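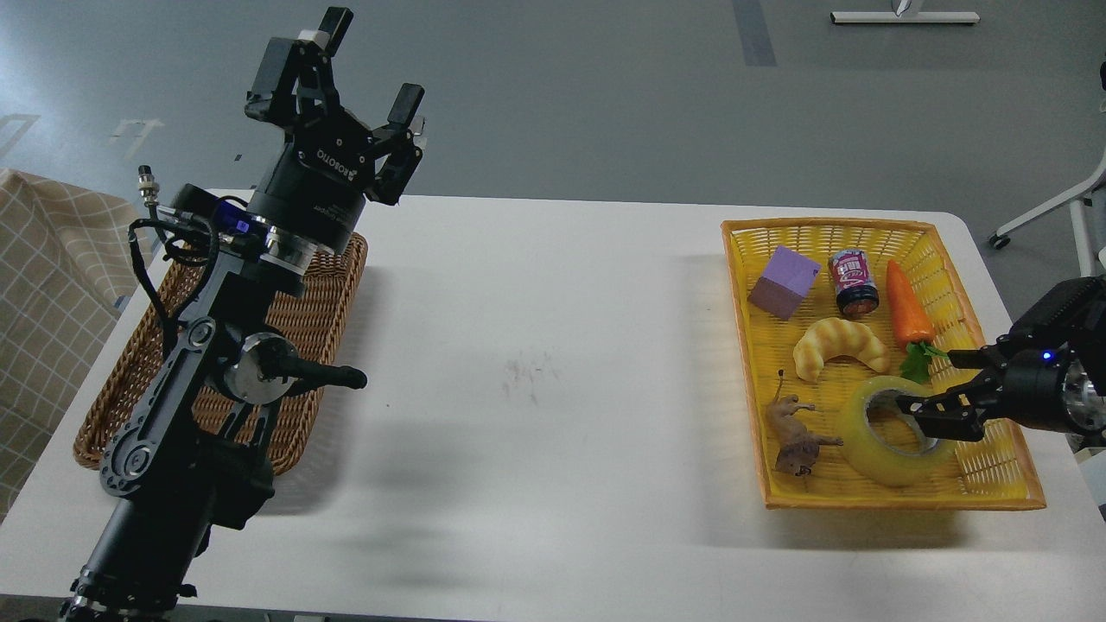

Fig. 1. Right gripper at the tape roll, left arm raised.

Week 6 handout: two-arm kits for table work

Read this before the lab on Tuesday. We are looking at the Oltar, a two-arm kit sold for sorting and packing small goods. The question for the session is whether a small firm should buy it, hire it or leave it alone.

1. What is on offer

The seller, Varkanitz, offers the kit in two ways. You can buy the arms and mounts outright, or hire them by the month with support included. The hire price covers 2 site visits. Support calls are answered within 90 minutes in working hours. The table is not part of either offer, and neither are the baskets.

Prasanna Roy's notes on the hire contract are in the course folder. Read the part on damage to cables, as it is shorter than you would expect and leaves most of the cost with the customer.

2. The task

The work is moving single items between containers on a white table. The items differ in shape and stiffness: a foam cube, a small can, a toy carrot, a toy croissant, a toy animal and a roll of tape. The tape is the one to think about. A parallel gripper can close on the outside of the roll, or it can put one finger down through the hole and grip the wall. Note how the finger sits in the hole when the roll is standing up on the table.

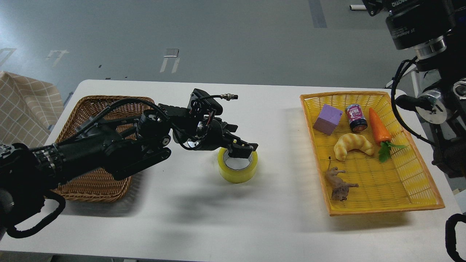 3. Points to check in a review

Reach. Can both arms get to the whole table, or does each have its own half? Mark any part that only one arm can serve.

Cables. They loop outside the links on this kit. Write down where a loop could catch on a basket rim.

Parking. Look at where the idle arm is held while the other works — an arm parked over a basket may block the view of what is inside.

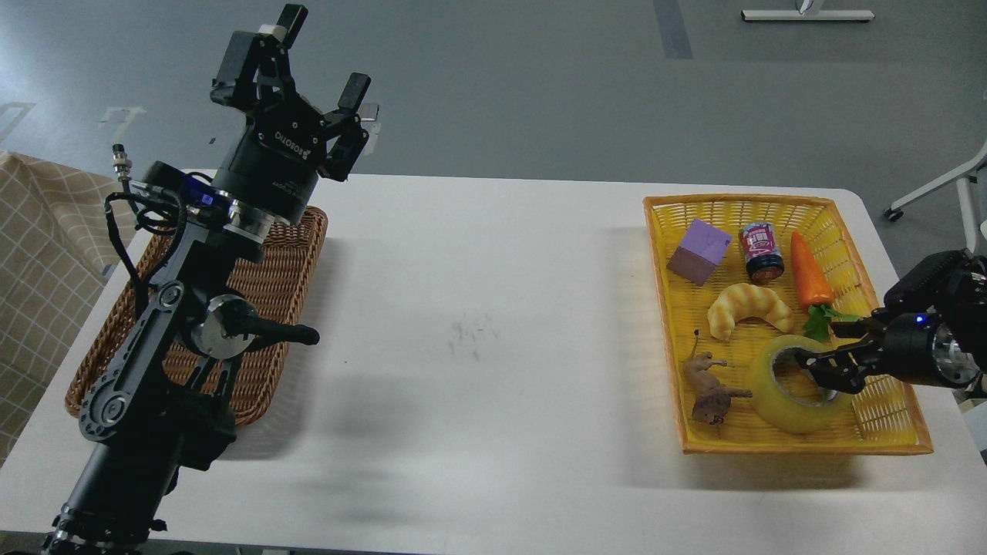

4. For your report

Write 55 lines at most. Give your recommendation first, then your reasons. Compare the Oltar with the Garba on price and support only. Hand it in to Nusrat Dewan, room 124.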